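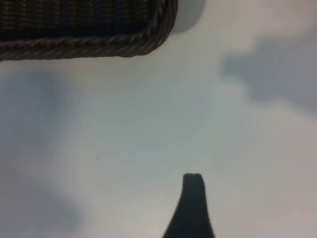 Homebrew arm, wrist cam exposure keeps hunting

calisex_dan
OK so the arm is finally bolted down at the Calcombe workshop and I've got the wrist cam streaming. Problem is the white tabletop. Every time the finger comes down the exposure shifts and my shadow mask decides the big blue-gray patch is an object. The dark wicker basket it finds fine, rim and all. Anybody beaten this?

pronden
Lock the exposure. Auto on a white table is asking for trouble.

calisex_dan
Tried it! Locked it at 300 and then the basket weave went to mush and I lost the braid completely.

ruotsalainen
I'd leave the camera alone and fix your lights. Those are soft shadows coming from different sides, so you've probably got room light fighting your lamp. Throw a gray mat down too - mine cost next to nothing and it cured 2 problems in one go.

pronden
Disagree on the mat, it just hides a bad threshold. Then you move the arm to another bench and you're back where you started.

ruotsalainen
Who moves their arm to another bench?

pronden
Me, 3 times since September lol

calisex_dan
Ha. My log has 723 grabs in it and nearly all the misses are on the shadow, so I kinda lean toward the mat. Also there's a tiny dark speck on the table, left of the fingertip, and the blob finder LOVES it.

pronden
Minimum blob size. And wipe the table.

calisex_dan
Wiping now. Will try the mat tonight and post numbers.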